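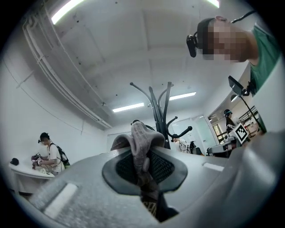 顶棚荧光灯,浅格吊顶

荧光灯盘改装LED直管:判别、接线与照度复测

文:Kevser Tokgöz

适用范围:办公室、教室、仓库内使用T8直管荧光灯的嵌入式或吸顶式灯盘,保留灯盘外壳,只更换光源和内部接线。不适用于应急照明回路、防爆灯具和带调光接口的灯具。固定布线侧的作业应由持证电工完成。

文中的计算和测量以Tomon办公区的一间房为对象,地面面积35平方米,灯管型号Dekura,单支标称光通量2000流明,共10支。换成别的房间时,代入自己的数值即可。

一、先判别镇流器

灯盘里的镇流器分电感式和电子式两类,接线方案取决于是哪一类。

电感式:铁芯线圈,分量重,灯盘内另有一只圆柱形启辉器。通电时灯管先闪几次再点亮,有时能听到低频嗡声。

电子式:长条形金属或塑料盒,重量轻,没有启辉器,合闸后很快点亮。

不拆灯盘也可以初步判断。把手机相机的快门调快,对着点亮的灯管预览,屏幕上出现明显的滚动条纹,多半是电感式;条纹很淡或没有,多半是电子式。这个方法只能作参考,最终以打开灯盘后看到的铭牌为准。同一间房里两类混装的情况很常见,每个灯盘都要单独确认。

铭牌上的接线图拍照留存。旧灯盘的线色不一定规范,后面要靠接线图核对。

二、选灯管

LED直管按供电方式分三种。

兼容型:直接装入原灯座,由原镇流器供电。施工量最小,但镇流器继续耗电,镇流器失效后灯也不亮。电子镇流器能否匹配要查灯管厂家的兼容表,表里没有的型号不要试装。

直通型:拆除或旁路镇流器,市电直接送到灯座。又分单端进电和双端进电。单端进电时相线和零线都在同一端灯座上,另一端只起支撑作用;双端进电时两端各接一根。

外置驱动型:拆除镇流器,换装配套的恒流驱动器。散热和寿命较好,成本也高,灯盘内要有安装驱动器的空间。

一般办公室推荐单端进电的直通型。双端进电的灯管在一端已插入、另一端悬空时,外露的灯脚有带电的可能,选用时要确认灯管带有插入保护。

色温按用途定。休息区和接待区用3000 K,桌面作业区选中性白。同一视野内不要混用两种色温,同一间房的灯管尽量用同一批次,批次号印在外包装侧面。

显色指数、功率因数和频闪指标都应在规格书里写明。只写“无频闪”而没有数据的产品,向供应商索要测试报告。

三、估算照度

下单前用流明法算一遍平均照度:

E = N × Φ × U × M ÷ A

N为灯管数量,Φ为单支光通量,U为利用系数,M为维护系数,A为面积。

利用系数与室形和各表面反射比有关。白色顶棚、浅色墙面、普通层高的房间,可先取0.6。维护系数取0.8,灰尘多的场所再降一档。

代入:10 × 2000 × 0.6 × 0.8 ÷ 35,得274勒克斯。

这个水平用于通行、会谈和一般活动没有问题,用于长时间读写则偏低。可选的处理有两种,一是换光通量3000流明的灯管,同样条件下得411勒克斯;二是维持原方案,在工位上加台灯。层高较低、屏幕作业为主的房间,后一种做法眩光较少。

注意LED直管多为定向发光,荧光灯管是全周发光。原灯盘的反射罩对LED直管作用不大,利用系数要按LED灯管的配光曲线重新查,不能照抄旧图纸上的值。

四、工具与材料

验电器、万用表、绝缘螺丝刀、剥线钳、压线帽或弹簧式接线端子、扎带、标签纸、人字梯。照度计用的是Kendeck手持式,带余弦修正探头。旧荧光灯管含汞,准备好原包装或硬纸筒,竖放容易倒,平放并垫软物。

五、拆除与改线

1. 断开该回路的断路器,挂牌上锁。墙壁开关不能代替断路器。

2. 用验电器在灯座和进线端子处分别验电。验电前先在已知带电的插座上确认验电器正常。

3. 取下格栅或扩散板,旋转灯管取出,放入纸筒。

4. 打开镇流器盖板,对照接线图给进线贴标签:相线、零线、保护接地。

5. 剪断镇流器两侧引线,每根留足长度,够再压接一次。镇流器拆下,不要断开后留在灯盘里,后来的检修人员会误判。

6. 电感式灯盘取下启辉器,启辉器座一并断线。

7. 单端进电:在进电端灯座上,相线接一个触点,零线接另一个触点。用万用表确认这只灯座的两个触点之间没有内部短接。电子镇流器灯盘里常见短接式灯座,遇到时要换成非短接式,否则合闸即短路。

8. 非进电端灯座的引线全部拆除,或单独绝缘包封。

9. 保护接地线接回灯盘金属外壳,测外壳与接地端子之间的通断。

10. 整理线束,用扎带固定,避开盖板边缘和螺钉孔,装回盖板。

多支灯管的灯盘按并联接法处理,每支独立接到相线和零线。旧电感式灯盘里有两支灯管串联共用一只镇流器的,改线时容易漏掉中间那根连接线,务必拆净。

在灯盘内侧贴标签,写明“已改为LED直通,镇流器已拆除,禁止安装荧光灯管”,并标出进电端。标签要贴在取下灯管后能直接看到的位置。

六、通电检查

先不装灯管,合闸,测进电端灯座两触点间电压,应为市电电压;测另一端,应无电压。断电后装灯管,灯管上标有输入字样的一端对准进电端,旋转到位。再合闸。

全部点亮后保持10分钟,检查以下几项:有无闪烁,有无异味,接线盒和盖板处有无异常温升,关断后灯管有无余辉。

关断后仍有微光,先查开关是否接在零线上。开关接在相线上而余辉仍在,再看开关是不是带指示灯的型号,指示灯的微小电流足以让部分LED灯管发暗光。处理方法是换不带指示灯的开关,或按灯管厂家的说明加装旁路元件。

七、照度复测

测量选在天黑以后,或者拉严窗帘。白天测量时要先关灯测一遍日光分量,再开灯测一遍,两者相减,误差较大,只在没有条件等到晚上时用。Tomon这间房是周日晚上测的,走廊灯也一并关掉。

布点用中心布点法。把地面划分为边长相等的方格,测点取在每格中心。地板有明显拼缝的,可以借拼缝定直线,用美纹纸做标记,测完撕掉。

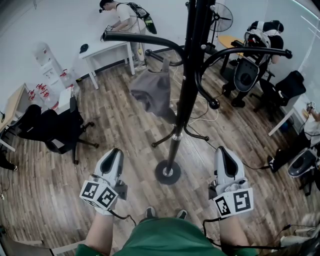 测点高度按房间用途确定。桌面作业区取桌面高度,走道取地面。探头水平放置,测量者蹲低或退到侧面,避免身体遮光,深色衣物也会吸收一部分反射光。可以把探头装在三脚架上,用延长线读数。

高大家具和立式物件附近的测点单独标记。落在柜体或立杆阴影里的读数照常记录,但在备注栏写明,计算均匀度时分列两组,一组包含,一组剔除。

每个测点待读数稳定后记录,连读三次取平均。记录表包括:测点编号、高度、读数、备注。表头写房间名称、灯管型号、电源电压、照度计编号和校准有效期。电压偏差较大时读数不能直接与计算值比较。

平均照度为各测点读数的算术平均。均匀度为最小值除以平均值。新灯管尚未光衰,实测平均值应当高于前面算出的274勒克斯,因为计算时已经乘了维护系数。比较时把实测值乘以0.8再对照。修正后仍明显偏低的,依次检查:

灯管光通量是否与规格书一致;扩散板是否发黄,积灰是否清理;利用系数取值是否偏高;有没有灯管装反方向,发光面朝向了灯盘内侧。

最后一项在可旋转灯头的灯管上出现较多,松开端盖调正后拧紧即可。

八、记录与旧件处理

竣工记录放在配电箱门内侧,一张纸即可,内容包括回路编号、改装灯盘的位置、灯管型号、进电方式和改装月份。Tomon这批写的是三月。今后补换灯管,进电方式必须与记录一致,单端与双端不能互换。

旧荧光灯管按有害废物交当地回收点。破碎的灯管不要用吸尘器处理,开窗通风,人员离开一段时间后戴手套收集碎片,装入密封袋。老式电感镇流器旁边的补偿电容可能含有多氯联苯,没有标注“不含PCB”的,单独装袋,随有害废物一并交付。

备用灯管与旧灯管分开存放。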